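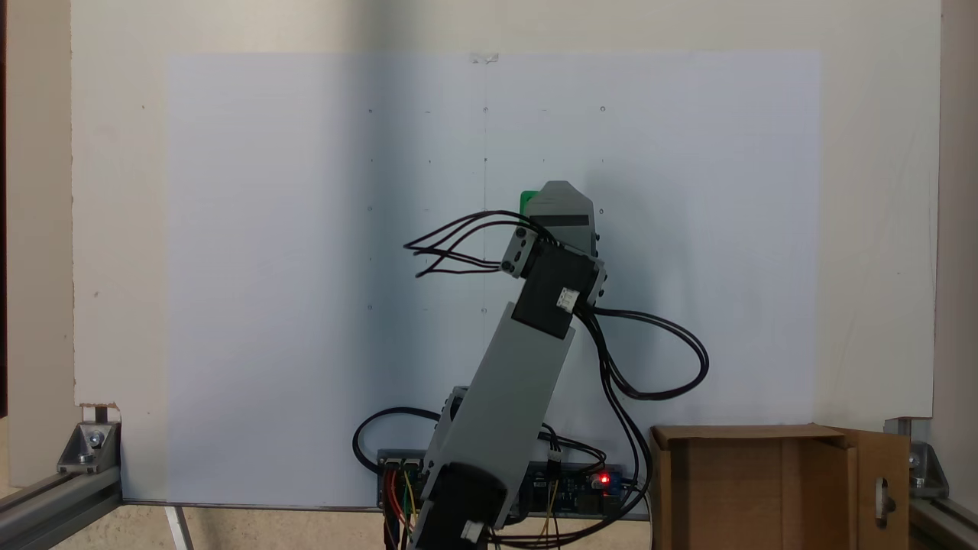 Chapter 4
Detection and Distance in Field Counts of Birds

4.1 The problem of the missed bird

A count made in the field is always a count of birds detected. It equals the number of birds present only when every bird is seen or heard, a condition rarely met outside open water and mudflats. This chapter treats the gap between the two numbers and the methods used to estimate it.

Chapter 3 described the layout of point counts and line transects. The layout is assumed here to be sound: points are placed at random within each habitat, visits are made in the first hours after sunrise, and observers have been tested on local songs and calls.

Detection has two parts. A bird must first be available, meaning that it sings, calls, or moves into view during the count period. An available bird must then be perceived by the observer. A female on eggs in dense cover may be unavailable for the whole visit. A male singing from an exposed perch is available but may be missed if a louder species is singing nearby. The two parts call for different corrections and should not be combined without thought.

4.2 Effect of distance

Perception falls with distance. The rate of decline depends on the species, the vegetation, the wind, and the hearing of the observer. High, thin songs fade faster than low ones, and leaves absorb and scatter high frequencies more strongly than low frequencies.

The Bollance marsh survey is used as a worked case throughout this chapter. Counts were made at 57 points along the Trimitz drainage in May, each with a fixed radius of 100 meters. Two observers stood together at every point and kept separate records. For the most common wren, the first observer recorded 102 birds and the second recorded 90. The records differed most in the outer part of the circle, where reeds blocked the view and nearly all detections were by ear.

Neither total can be used directly as a measure of abundance. Section 4.4 shows how birds recorded by both observers are used to estimate the number missed by both.

4.3 Terms

Detection probability (p): the chance that a bird present in the sampled area is recorded during one visit.

Detection function, g(r): the probability of detecting a bird at distance r from the observer. It is usually assumed that g(0) = 1.

Effective radius: the distance at which the number of birds missed inside equals the number detected outside.

Heaping: the tendency of observers to round estimated distances to convenient values.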